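Galería: cubiertos, mármol y muchas demostraciones

Miércoles, 5 de marzo de 2025

¡Por fin toca enseñar algo de Skira! Llevamos desde octubre juntando demostraciones en cocinas simuladas y hasta ahora en este blog solo habíamos colgado gráficas de pérdidas, que a nosotros nos encantan pero que no le alegran la tarde a casi nadie. Así que hoy van dos capturas de la serie Fudville, que es como llamamos a las cocinas con encimera de mármol, y unas cuantas notas sobre cómo se trabaja con ellas.

Para quien llegue de nuevas: Skira es nuestro conjunto de ejemplos de manipulación doméstica. Una persona teleopera el brazo dentro del simulador, el episodio se guarda con las imágenes y las órdenes que recibió cada articulación, y de ahí aprende después Mishra, nuestro modelo. La serie Fudville suma ya 1030 episodios grabados. Tras la revisión nos hemos quedado con 507 (somos bastante quisquillosos, ya lo contaré más abajo).

1. El cuchillo de mesa, desde la pinza

Los cubiertos son mi parte favorita y también la más desesperante. Son finos, están pegados a la superficie y dejan muy poco margen para meter los dedos de la pinza. Encima, en esta cocina el cuchillo gris claro comparte tonos con las vetas de la piedra, y eso para un modelo de visión es un buen entrenamiento.

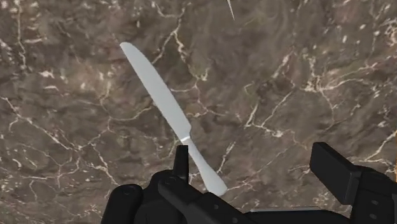
Al principio grabábamos los cubiertos siempre sobre superficies lisas y el modelo iba de maravilla... hasta que le cambiábamos el fondo. Entonces se lanzaba con toda la confianza del mundo a por una mancha. Desde que mezclamos texturas, los fallos de ese tipo han bajado muchísimo, y eso que todavía no hemos tocado la arquitectura. Solo datos más variados. ¡Qué gusto da cuando la mejora viene por ahí!

La orientación también la sorteamos en cada episodio. Un cuchillo atravesado obliga al operador a girar la muñeca antes de bajar, y esos giros son oro: en el primer lote casi no había y se notaba una barbaridad. Ahora hay 13 orientaciones de partida para cada cubierto y las vamos rotando. Si alguien quiere copiar una sola cosa de esta página, que sea esta.

2. La encimera entera

Con la vista general se entiende mejor la tarea. El brazo blanco trabaja desde su pedestal, a un lado de la encimera, y tiene delante una bandeja ovalada con la pinza abierta justo encima. Por el mármol quedan repartidos un pulverizador, una sartén blanca y dos cuchillos, uno de ellos largo y con el mango amarillo. El pedestal con esferas de reloj sale del sorteo de texturas, que a veces nos regala combinaciones así de alegres.
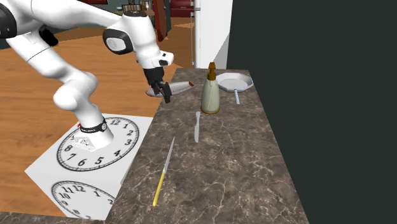
3. Cómo decidimos qué episodios se quedan

Cada episodio lo repasa una persona distinta de la que lo grabó. Se descartan los que tienen pausas largas, los que rozan otros objetos sin necesidad y los que terminan bien de pura chiripa. Los errores corregidos sobre la marcha, en cambio, se quedan: si el operador se pasa de largo y vuelve, Mishra aprende a volver. De los 507 aprobados, 490 llevan ya su instrucción escrita en castellano y en inglés. Los que faltan son casi todos de bandejas, que nos dan más guerra al redactar porque «la bandeja del fondo» depende mucho de dónde esté la cámara.

4. Lo que viene

La siguiente serie se llama Fencombe y cambia las encimeras de piedra por mesas bajas, con el brazo colocado más cerca. Tengo muchísimas ganas de ver qué hace el modelo con una altura nueva. También queremos meter más objetos transparentes, que en el simulador cuestan bastante de iluminar bien, y repetir los cubiertos con luz lateral.

Si trabajáis con cocinas simuladas y tenéis trucos para agarrar piezas planas, dejadlos en los comentarios, que los leo todos. La próxima galería irá dedicada a cajones y tiradores.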